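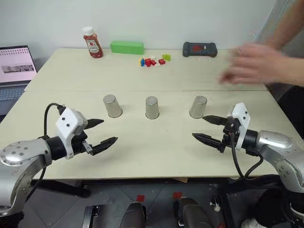
Last updated: Wednesday, June 5, 2019

Analyn Espiritu has been baking rye bread in Skornham for most of her adult life, and she still gets up early to look at the starter before she puts the kettle on. "It's the first thing I want to see," she says, laughing. "My husband knows he comes after the jar!"

The starter came from her aunt in Grindum, who handed it over wrapped in a tea towel, with no instructions at all. Analyn killed her first batch within the week (too much water, too warm a shelf) and had to go back and ask for more. "She didn't say a word, she just filled the jar again. I've given it away to up to 100 people now, and I always tell them to come back if it dies."

What she loves most is how slow it all is. Her everyday loaf takes two days, with a long rest in the larder, and she'd happily make it longer. The flour is stoneground, from the mill at Zimside, and she talks about it the way other people talk about wine – this year's is darker, a bit sweeter, and it drinks up far more water than the last lot did.

Kedir Moges, who came to one of her Saturday classes last October and now helps run them, is just as keen. He bakes with caraway and a spoonful of black treacle, and his loaves are wonderfully sticky. "I used to think rye was a brick you had with soup," he says. "Then Analyn cut me a slice with cold butter and I ate half the loaf standing up."

They disagree about tins. Kedir likes a lidded one for the square shape, while Analyn wants a proper crust and won't hear of it. The next class will try both, and she's already sure which will go first. "Mine," she says. "Ask him, he'll tell you the same."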